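Process Improvement for Small Organisations
Session 3: Mapping a process before you change it
Course tutor: Uwe Rieger

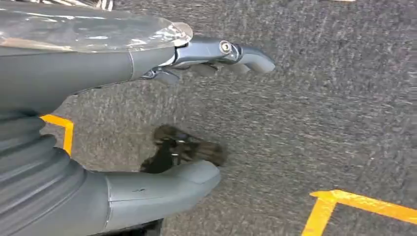 Robotic arm with part of the forearm in clear plastic sheeting.

Reading for this week: the Votham case pack, first half. Bring a printed copy, as we will be writing on it.

1. Where we left off
Last time we sorted work into processes, projects and one-off tasks. A process has a trigger, a set of steps and a result that someone is waiting for. If you can't name the person waiting, go back and check whether you have drawn the boundary in the right place.

2. As-is and to-be
The as-is map shows how the work is done today, including the workarounds. The to-be map shows how you want it done. Keep them on separate sheets. Most weak coursework in August mixed the two, so that the reader could not tell which steps existed and which were proposed.

Talk to the people who do the work. Written procedures are useful for finding the official names of forms and systems, but they go out of date quickly.

3. Worked case: supplier invoices at Lullow
Lullow handled 173 supplier invoices in the month studied. The manager described the process in four steps: receive, check, approve, pay. The accounts clerk described eleven. The extra steps were nearly all to do with missing order numbers — chasing the buyer, waiting, chasing again.

Any invoice over £200 needed 2 signatures. The second signatory worked at the Zilldale office and was there three days a week. The form itself took a minute to sign. The wait for it was the longest part of the whole process.

Note the difference between working time and elapsed time. Record both for every step on your map.

4. Drawing conventions for this course
Rounded box: a task. Start with a verb ("Check order number").
Diamond: a decision. Label every exit.
Circle: start or end.
Lane: a role, never a named person.

Keep a map to one page. If it won't fit, move part of it into a sub-process and give that its own sheet.

5. Exercise
In pairs, read the Eichhorn returns procedure (page 3 of the pack) and draw the as-is map. Mark each handover between lanes with a cross. Then choose one handover and write a short paragraph on what would have to change for it to be removed.

Hand in the map and the paragraph together at the start of Session 4.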